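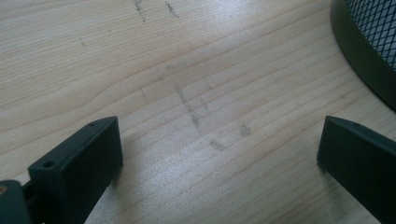 Ruven hand gripper with wrist camera: review after one month on the desk

31 March 2022

I bought the Ruven because I wanted to record small tasks by hand and later repeat them with my arm, which is a Sterau with the older controller. Before it I used the Yagi gripper for almost a year, so much of this review is a comparison between the two. I paid for both with my own money.

The fingers

The fingers of the Ruven are dark gray blocks with a slanted top and small round holes. They are stiff. When I squeeze the trigger on a thick eraser, the Yagi fingers bend outward a little and the eraser turns. The Ruven holds it straight. For thin things like a single sheet of paper I still prefer the Yagi, whose tips are softer and narrower. With the Ruven I need two or three attempts before the paper comes up, and sometimes I only push it across the table.

The dark color has one good effect. My table is pale wood, with some gray marks on it, and the fingers are very easy to separate from it in the video. The Yagi has cream-colored fingers, and on the same table my tracking script lost them often.

The camera

This is the part I was most curious about. Both fingers stay in view at the lower corners, and the space between them is open, so you see what you are going to grasp before you grasp it. The wood grain comes out fine enough that position tracking finds points to follow even on bare table. What I like less is the reflection. A varnished top gives a bright area near the middle, and the exposure does not handle it well. I lose grain there. A matte cloth helps, but then I also lose the texture for tracking — so I moved my lamp instead.

The delay from camera to screen was 166 ms in my setup, through the Trolent capture box. For recording this is no problem. For driving the arm live it is too much for me, and I would not buy the Ruven for that purpose.

The trigger and the weight

The trigger has a long travel and the spring is strong. After some 30 grasps in a row my index finger is tired. The Yagi is lighter in the hand, but its trigger has a small dead zone at the start which makes the recorded finger width wrong near closed. On the Ruven the width value follows the hand from the first millimeter. In July I want to try a weaker spring, if I can find one that fits.

Recorded data

In this month I saved 2,459 short recordings. Only 3 files were damaged, all on the same evening, and I suspect the cable. The software writes the finger width and the video with one common clock, which saved me a lot of work. With the Yagi I had to align them by hand.

The manual is short and the chapter on calibration misses one step: you must close the fingers completely before you press the button the second time. Without this the zero is shifted.

Would I buy it again

Yes, for recording on a table with small solid objects. I keep the Yagi for paper and cloth.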